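Cell Technician, Pen Sorting and Restocking Cell (one position, full time)

Tistik is hiring a technician to look after one machine. The machine is a two-arm cell that picks pens out of a mixed pile, sorts them by type and sets them upright in divided displays. We call it Furnska. It has been in daily use since July and it needs a person who knows it well.

You would report to Gráinne Heffernan, who runs the cell floor. Guoqing Qian wrote most of the motion software and sits in the next room. Most of your hours will be spent with the hardware.

What the work looks like

The shift starts with the cell powered down. You check the finger pads on both grippers, wipe the camera covers, look over the cable runs at the wrists and then home both arms. After that comes calibration against the test plate. If either arm reads out of tolerance you redo it before any pens go in – we don't run on yesterday's numbers.

Pads wear fastest. Smooth barrels slip on a worn pad, and a bundle held at an angle will start to fan out. We swap pads every 18 hours of run time and log each swap by serial number. You will also rebuild the wrist joints on the service schedule, replace belts on the feed tray, and keep the spares shelf in order.

The second part of the job is teaching. The cell learns grips from recordings of people handling pens by hand at a stationery counter, and you will help choose which recordings to use when a new display layout is added. 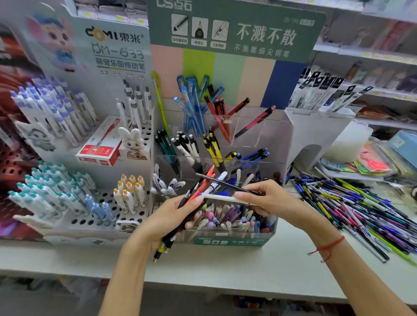

Page last changed: Monday, December 28, 2020

Layouts differ from shop to shop. Some displays are clear acrylic with compartments on more than one level, others are pegboard stands with pens in rows. For each new layout you mount the display in the cell, mark its corners, set the approach heights and run 100 placements. Jams and drops go in the log with the arm position at the time. Chunhua Luo reviews the log with you before the layout is released.

What we ask for

Two years of hands-on work with industrial or lab robots, or the same amount of time in machine repair. You should be able to read a wiring diagram, use a torque wrench properly and write a fault report another person can follow. Some Python helps. Reading Chinese is useful for packaging and labels, though it isn't required.

Pay and hours

$1,475 per week. Day shift, with one late shift every other week when the belts are changed. Health coverage starts on the first day.

How to apply

Send a resume and a short account of a machine fault you traced and fixed to Jingyi Tian in hiring, reference number 179. Photos of the repair are welcome. Interviews include a paid half day at the cell, where you will change a set of pads and run a calibration with Gráinne.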